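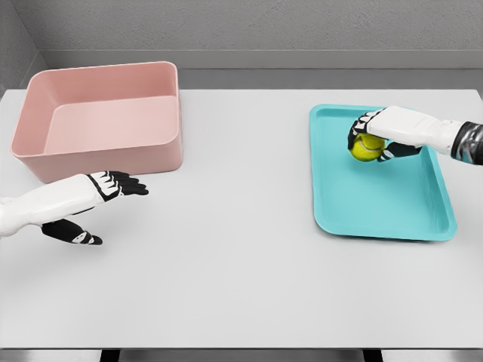
2 min read

I got to the Flodina open day on Sunday just after they opened the doors, and I still managed to miss the first talk. No matter. The room I wanted was upstairs, at the far end, where the Sillby group had its two-armed simulation running on a big monitor.

A white table, a pink bin, a teal tray, one tennis ball and a pair of hands with black fingers. I could have watched it all afternoon! When I walked up, the right hand had its fingers wrapped around the ball over the tray, while the left one was held out open near the bin.

Hywel Humphreys was running the station and he was very patient with me (I asked a lot). The question his group is working on is how much practice in simulation you need before a policy copes with a layout it hasn't met. Their method starts with a small set of demonstrations, 28 of them, recorded by a person steering both simulated arms. Software then chops each one into short pieces, reach, grasp, carry, release, and stitches the pieces back together with the bin and tray moved or turned. Anything that fails in the physics gets thrown away. What's left becomes the training set.

The part I loved is how they pick the new layouts. Scattering things at random wastes a lot of computer time on easy cases, so they let the current policy try first and then generate more data near the spots where it fumbles. Hywel showed me a map of the table with the trouble areas colored in, and most of them sat close to the edges, where one arm has to stretch and the other has to stay out of its way. After a round of retraining the map looked a lot calmer.

He put up the numbers too. On the held-out layouts, the policy trained on random scatter failed 23 percent of the time, and the one trained their way failed 9 percent, with the same amount of data for both. He was quick to add that this is one task with one ball, all in simulation. They want to try softer objects next, and the contact model for those is giving them headaches.

I asked about handing the ball from one hand to the other. Apparently that's a whole separate struggle, mostly to do with timing, and we stood there talking about thumbs for about 20 minutes while a line formed behind me. Sorry, everyone.

Downstairs, Kuipers had a table on grasp planning that I only skimmed, and the Clanasska talk was full by the time I found it. The coffee was good. Parking is easier on the north side, if you're going next year.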